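3.2 Stains, rings and what people put under things

Draft section, circulated 9/25/20. Comments to Yao please, not to the whole list.

The earlier part of this study dealt with what households throw away from under the sink. This section is on the smaller question of table coverings. Why do people put paper, cloth or plastic on a table before using it, and how do they decide when it has had enough? Most writing on laundry and cleaning skips this. It goes from the spill to the wash. The covering in between gets a line if it is lucky.

We asked for diaries. Households in two areas, Drostwood and Szewczyk, kept one for the whole of December, a bad choice of month in some ways (guests, candles, gravy) and a good one in others. 377 diaries came back in a state we could read. Entries were short. "New cloth." "Turned it over." "Gave up, bin." We took each mention of a covering as one entry, 990 in all, and sorted them by what was on the table at the time and what happened to the covering next. Tang and Zou did the sorting seperately and then met to settle the differences.

Paper first. Cloth is treated as property, paper as a supply. A cloth with a mark on it gets soaked, scrubbed, hidden under a fruit bowl. Paper gets moved round a bit. Households that used paper sheets used them for messy jobs, glueing, potting up, cutting hair, shoe polish, bottles and jars being filled or wiped. Fig. 4 shows a bottle standing upright on a sheet of the large size, on a pale wooden table.

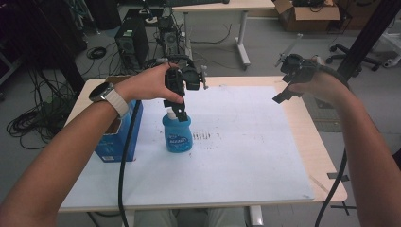

Fig. 4. Bottle with white cap on a large white paper covering.

Bottles matter here more than we expected. Of the 990 entries, 272 mention a bottle, and the usual worry is the ring left by the base. On bare wood a ring is a small disaster. On cloth, a nuisance. On paper it gets no mention at all unless somebody later wants to draw on the sheet. One diary from Drostwood has a running dispute over this between a parent doing the shoes and a child who regarded the clean half as hers. The child won, mostly.

There is also the matter of which side is up. Cloth has a right side. Paper bought on a roll does not, or people say it does not, but several diarists always unrolled it the same way and were put out when someone else did it differently. No reason given. Toivonen found the same with oilcloth in her earlier interviews, where the shiny side was "obviously" the top to some and the bottom to others (easier to wipe the table, they said, than to wipe the cloth).

Second, cloth. Fewer kinds of job, longer lives. The oldest cloth in the diaries was a grandmother's and came out for one meal. Its owner listed the marks by year. We have not found anything like that for paper and doubt it exists. Plastic sits in the middle. It is wiped, and goes on being wiped until it cracks at the folds, and then it goes to the shed. The shed is where most plastic coverings end up in both areas. Deng has suggested a section on sheds. Not in this paper.

When is a covering finished? We gave people no rule and they gave us several. 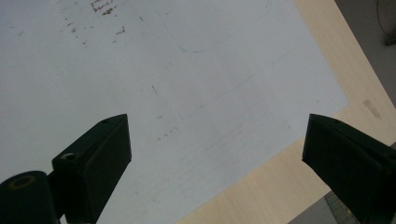
Diarists rarely wrote the word dirty. They wrote "past it", "had its day", "not for company". The last one turns up again and again and seems to mark a real step: the covering stays in use but drops a grade, from table to bench, or from bench to floor. We call this stepping down. For cloth it takes years. For paper it can happen in an afternoon, and what sets it off is less how much of the sheet is marked than where the marks fall. A sheet like the one here, with rusty-brown blotches thick towards one side and then a loose trail of small dots near the middle, would be stepped down by most of our households because of the dots. The blotches could be folded under or cut away. Dots in the middle cannot. Zou points out that this is how people talk about shirts too, a mark at the tail is nothing and a mark on the front ends it.

Colour comes into it. Brown is read as food or rust or tea, and people want to know which before they will put bread down. Blue and black are read as ink and forgiven. Green was always paint. We did not ask about red.

The size of the table made less difference than we thought it would. The Bomedano survey form, which we borrowed for the first round, has a question on this and we kept it in, but the answers were mostly guesses ("seats six, if two are small") and we have dropped it from the tables. Plarier sheets, the cheap ones sold flat, were named in up to 10 diaries, always with a complaint about the corners lifting. Remedies: jars, tape, a book, an elbow.

Limits. One month. Two areas. Diaries kept by whoever in the house was willing, and the willing are tidier than the rest. Several people admitted to changing the cloth before writing the entry. We also have very little on rented rooms, where the table itself belongs to somebody else and the covering is there for the sake of the deposit. Yao has started on those, with a shorter diary and no guests in it.

3.3 goes on to washing, and to the things people soak and then forget their soaking.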